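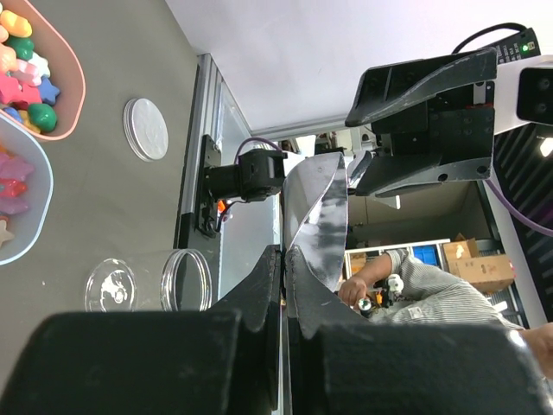
3.2 Workspace rules during two-arm trials

Figure 2. Wrist view of the left cell, second arm at upper right, bins of toy pieces and a glass jar on the table.

The rules below follow the Onum lab code, with changes by Huamán and Alvarado after the May review. They held for all 2,069 trials. Glass gets its own rule: any jar on the table counts as breakable, open or closed, and the arms drop to the low speed setting before either one moves near it. Cables are checked at the start of each block – loops above the wrist, then the long runs.

People may work in the room but not inside the taped line. One operator per cell, hand on the stop. If a second person steps in, both arms pause and the trial is thrown out, no exceptions. We lost 4 trials this way. Lids and bins go back to thier marks between trials. Stop button test every 900 cycles, logged by hand. Force limits as in Section 2.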